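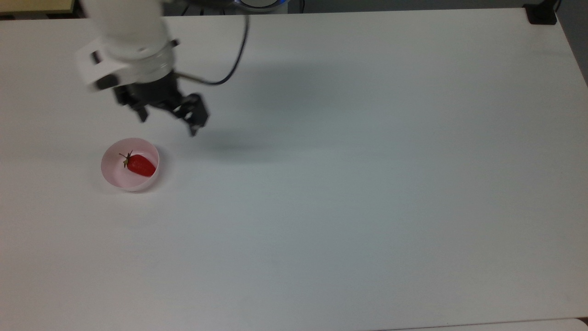
Imani Lukumay
Contributing writer, Books

I have just finished a novel of 904 pages, and I would like to speak to whoever decided it should have that many.

The book is "Skaltell," the second in a family saga set in the port town of Arkadton, and I enjoyed up to 200 pages of it. They weren't in a row. A good one would come along — the aunt selling the piano twice, say — and then we'd be back at the harbor for another sunset, with gulls.

Long novels used to earn their length. Things happened in them, people died and left awkward wills. Now I keep meeting books that are long the way meetings are long. Somebody's grandfather remembers a road. The road gets a chapter. I was on page 100 before anyone in the Stukden family left the house, and then it was to look at the road.

Reviewers call this sort of thing "immersive." I've used the word myself, in May, about a book I had mostly read on a bus. I'm sorry. What I meant was that I missed my stop, and I'd been asleep.

My sister says I'm the problem, and that my attention went wherever my knees went. Maybe so. But she gave up on "Skaltell" at the christening and now tells people she's "saving it."

The third volume is announced at 1370 pages. I'll read it, of course. I need to know whether Kombo, the dog, ever gets back from the island, and he'd better not be remembering anything.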